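Flustmont College, Department of Engineering
Robotics Project, Level 5
Handout 7: Grasping household objects

Module leader: Sulastri Pangaribuan
Laboratory sessions: Amirul Tjoa, Plultthorpe Building

Purpose of this session

Students will continue the demonstration work begun in Handout 6. Each pair is to record grasps on the cleaning items using the hand-held gripper, and label them before the end of the session. The class set stands at 1,277 accepted grasps. Recordings made before the change of finger pads are kept separately and must not be merged with it.

Procedure

Place one item on the table and begin with the jaws open. Approach slowly and keep the wrist steady. Close the jaws until the item is held, lift it, and set it down again before stopping the recording. Soft items should be gripped by a rim, tab or loop where one is present. A flat item should be attempted from at least two directions.

Failed grasps are to be kept and marked "F". They count towards the pair's total.
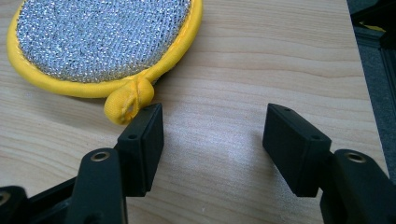

Labels should give the item, the part gripped and the direction of approach. "Scrubbing pad, loop, from the right" is sufficient; "pad" alone will be returned for correction.

Assessment

The written report is due in June and carries 95 marks. The remaining 5 are awarded for the laboratory notebook. Students who miss a session should write to Amirul Tjoa to arrange another.

Reading: Sutanto, course notes, section 7.

Issued February 21, 2023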